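5. Preparing the host computer for Lodach

Lodach keeps the stock list of your shop or store room on one computer, which we call the host. The other computers, and the hand scanners, read the list from the host over the local network. This section explains how to prepare the host and how to put the first stock list on it. If your host was delivered by Killero with Lodach already installed, please go directly to 5.4.

5.1 What you need

A desktop computer with a wired network connection
At least 100 GB of free disk space
The Lodach licence card (the code is printed on the back)
Your present stock list, saved as a CSV file
One Dirkberg label printer with its cable, if you will print shelf labels

Note: A laptop can be used as a host, but you must then switch off the sleep function. When the host sleeps, the scanners show "No list" and the staff cannot book anything in or out.

5.2 Checking the computer

1. Start the computer and log in as administrator.
2. Open the system information and write down the amount of memory and the free disk space. You will be asked for both values during the installation.
3. If the memory is less than the amount printed on the licence card, have more memory fitted before you continue. Lodach will install with less memory, but searching in a long list becomes very slow.
4. Close all programs, shut the computer down and pull out the mains cable before anybody opens the case.

CAUTION: Do not open the case while the mains cable is connected. Touch a bare metal part of the case before you touch a memory module. If you are not sure how to do this work, please give it to your dealer.

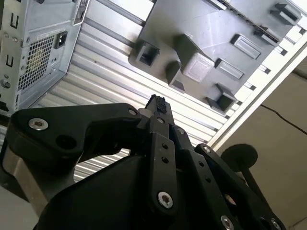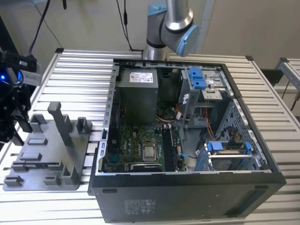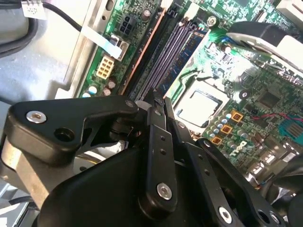
Figure 3. Desktop computer: rear panel of the case (first picture), case opened (second picture), motherboard (third picture).

5. Close the case, connect the mains cable and start the computer again.
6. Check in the system information that the new amount of memory is shown.

5.3 Installing Lodach

1. Connect the host to your network by cable. Do not use the wireless connection for the installation.
2. Run the file lodach_setup from the installation stick.
3. Choose "Host" when the program asks for the type of installation. The choice "Station" is for all the other computers.
4. Type in the code from the licence card. The letters must be capitals.
5. Give the host a short name without spaces, for example STORE. You will need this name again at every station, so please write it inside the cover of this guide.
6. Wait until the message "Host is ready" is displayed. The installation takes roughly 30 minutes. The progress bar can stand still for a long time near the end, and you should not interrupt it.

Note: Some security programs ask if Lodach may use the network. Answer with yes. If you have answered with no by mistake, see section 9, "The stations cannot find the host".

5.4 Importing your stock list

1. Open Lodach and choose File, then Import.
2. Select your CSV file. The first lines of it are shown in a preview.
3. Assign each column to a Lodach field. Article number, description and quantity must be assigned. Shelf position and supplier may stay empty and be filled in later.
4. Press Check. Lines with an error are marked in red. The usual mistake is an article number that appears twice.
5. Correct the red lines in your own file, save it and import it again from step 1.
6. When no line is red, press Accept.

CAUTION: Accept replaces the complete list on the host. Bookings made since the last backup are lost. Make a backup (File, then Backup) before every import except the first one.

5.5 Connecting the Dirkberg label printer

1. Put in a roll of labels with the printed side up and close the lid.
2. Connect the printer to the host and switch it on.
3. In Lodach, choose Labels, then Test print. One label comes out with the host name and a bar code.
4. Read the bar code with a scanner. If the scanner gives no tone, set the print darkness one step higher and print the test label again.

Stations with the Patwary scanner dock are described in section 6.

Text of this section: Marilou Pascual. Last changed 16/06/2025.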